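Pale ring and dull patches on a light wood-effect table top

Posted in Home Care > Furniture and Surfaces
2 replies

Hussam Dabbas
I have a table with a pale wood-grain top, bought second-hand in July. The seller described it as "wood" and nothing more. There are two faults. The first is a whitish ring where a hot mug stood overnight. The second is a set of dull patches near the front, which show only when light comes in low from the window. Washing-up liquid and warm water made no difference to either. Before I use anything stronger I need to know whether the top is solid timber, veneer or laminate. Can this be established without cutting into it? I also have an unopened tin of Praditz furniture oil and would prefer to use it if it is suitable. 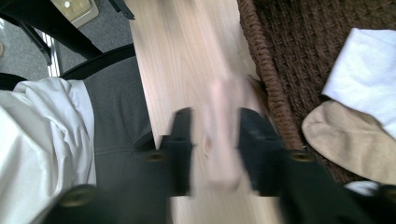
Replies, oldest first

Gavus
Rub mayonnaise on the ring and leave it overnight. Worked on my mother's sideboard. Toothpaste also works but is slower.

Henao
I would hold off on both suggestions above until the material is known. Toothpaste is an abrasive. On a laminate it will scratch the surface layer and leave a shiny spot that cannot be reversed.

To identify the top, look at the edge first. On solid timber the lines on the face carry on over the edge and end grain shows at two of the four sides. On veneer and laminate the edge is usually a separate strip, and a join can be felt with a fingernail. Then look underneath. A plain brown or white backing sheet points to laminate on board. Last, put one drop of water on the underside, at any bare spot. Bare timber darkens within a few minutes; a sealed backing does not.
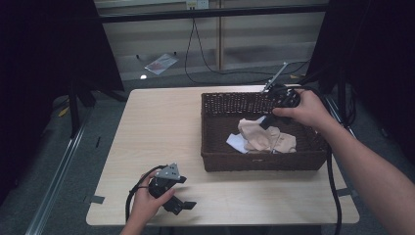

If it is laminate, the oil is no use. It has nothing to soak into and will stay on top as a sticky film that collects dust. Dull patches on laminate are very often old polish -- silicone or wax -- and they come off with white spirit on a soft cloth, followed by soapy water and a dry cloth. Try a hidden corner first and open a window. A white ring that remains after that is heat damage in the surface layer and is permanent.

If it is timber or veneer with a lacquer finish, the ring is moisture held in the lacquer. Lay a dry cotton cloth over it and pass a warm iron across, no steam, for a few seconds at a time. Check after each pass. If the lacquer is already worn through, sand with 2000 grit, used wet and with very little pressure, then wax. Do not sand veneer any harder than that -- it can be thinner than a sheet of card.

Hussam Dabbas
Thank you. There is a join along the edge and the underside is plain brown, so I am treating it as laminate. The oil stays in the tin. White spirit has lifted one of the dull patches and I will do the rest tomorrow.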